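2018-07-31

# Notes on Setting Up a Shared Study Table

The study room at Kedthorpe reopened in May, and I have since been responsible for deciding what remains on its tables and what is returned to storage. Readers of this blog have asked for an account of the arrangement. The present entry concerns the long gray table and the articles kept on it, beginning with the yellow computer mouse.

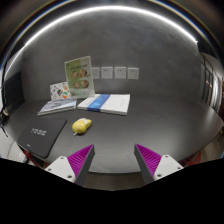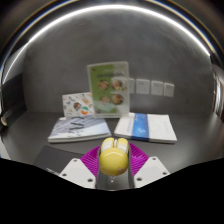 The mouse was purchased as one of a set of 7, in assorted colors, through the supplier Fanby. Black models had been used previously and were frequently carried away in bags by mistake. A brightly colored mouse is easier to notice at the end of the day, and none of the new set has been lost to date. Members who prefer a different shape are welcome to bring their own.

Books may be left on the table overnight, provided that they lie flat and are placed toward the back. This leaves the front portion available for a laptop or for writing. Members are asked to close any open volume before leaving, as several of our older bindings have begun to loosen. The reference shelf currently holds 238 titles, and up to 30 of these may be in use on the tables at one time.

Laptop sleeves present a separate difficulty. They occupy nearly as much space as the laptop itself, and they tend to be forgotten. I considered hooks beneath the tabletop and obtained a sample from Trumia, but the hooks interfered with the chairs and were returned. Sleeves are therefore permitted on the table for the present. Those left behind are kept in the cabinet by the door until they are claimed.

With regard to printed sheets, the practice is to stand them against the wall. Tape was used in the former room and damaged the paint in a number of places. Sheets intended for our younger visitors should be printed in color on heavier stock, which stands without support for considerably longer. The Tănase print shop supplied our most recent order of 200 sheets, and the quality has been satisfactory.

The wall sockets are to be kept accessible at all times. Chargers should be unplugged when not in use, and cables should not be run across the seating side of the table. Extension cords are available on request.

A second table will be arranged along the same lines once the remaining chairs have been delivered. I have not yet decided whether it requires a mouse of its own or whether that space would be better reserved for reading.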